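Section 4: Setting up the woven organizer with the tissue lid

I've had one of these wicker baskets on a side table at home for more than five years, so this is the section of the Rokgate guide I asked to write! It's a simple thing, a tray with compartments and a lid that has a slot in it for tissues, but there are a couple of ways to annoy yourself with it and I've found most of them.

What goes where

The big compartment is for tissues or napkins. The narrow ones are for whatever you keep losing (in my house that's the remote, two pens and a tube of hand cream).

Before you start

1. Clear a spot a good bit bigger than the basket. A small round table is fine, just keep the basket in the middle so the lid doesn't go over the side when you take it off.

2. Give the basket a shake upside down over the trash. New wicker sheds little bits, and they get into everything.

3. Run your hand along the rim. If you feel a sharp end poking up, snip it with nail scissors. Don't pull it!

Opening and filling

4. Lift the lid by its two short ends, one hand on each. I used to grab it by the slot and I don't recommend it, the weave stretches and then the tissues flop back inside.

5. Tilt it up and stand it behind the tray. It'll stay there if the table is level. If it keeps sliding, lay it flat somewhere else.

6. Put the tissues in the big compartment, folded square and lying flat. A stack of 136 two-ply sheets is about as much as mine will take before the lid rides up. 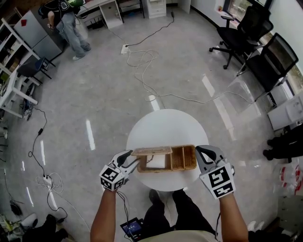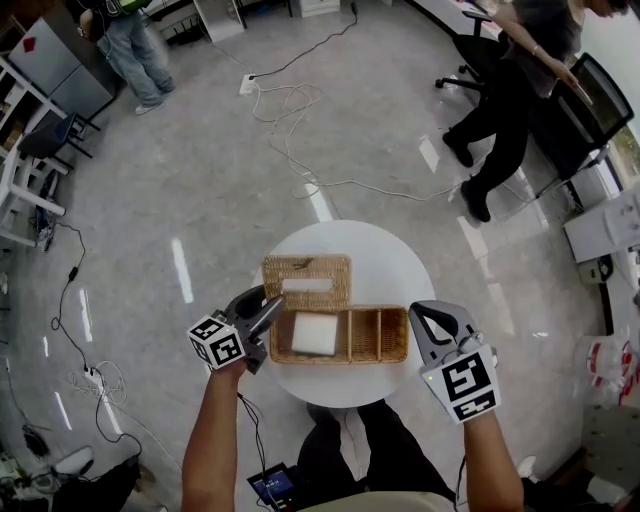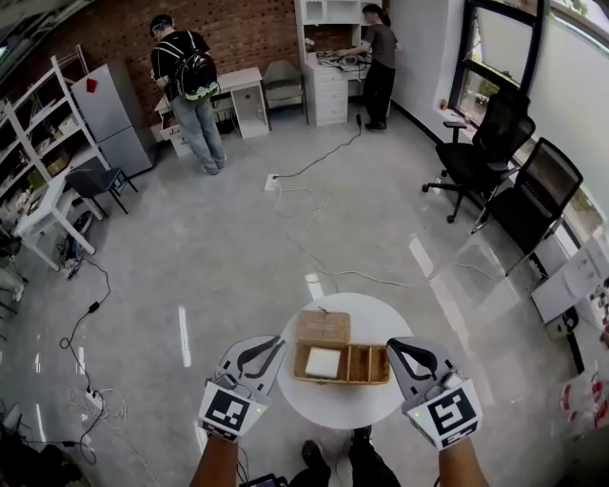 Round white table, basket in the middle.

7. Pull the top tissue up into a little peak before you close up, so you've got something to fish through the slot.

8. Bring the lid down over the back edge first, then the front. Feed the peak through as you go. If one end sits high, take it off and try again, and please don't lean on it (I cracked a corner that way).

CAUTION: Keep the whole thing away from candles and radiators. Dry wicker catches fast.

CAUTION: No wet sponges or damp cloths straight on the weave. If you really want one in there, put a saucer under it.

Note: for cleaning, I use a dry paintbrush every May and a barely damp cloth for the bad spots, then leave the lid off overnight. The Brivenholm size has a deeper tray, so the same steps work but you'll want a taller stack.

Section 5 covers the hanging baskets.

Comments

Trí Hồ: Step 4 got me. I've been lifting mine by the slot all this time and it's gone all baggy. Can you tighten it back up?

Thắng Dương: @Trí Hồ I misted mine with water, squeezed the slot back into shape and left it clipped with clothespins overnight. Better, though not like new.

Pruvasska22: does the lid fit the older trays too? mine is a bit short on one side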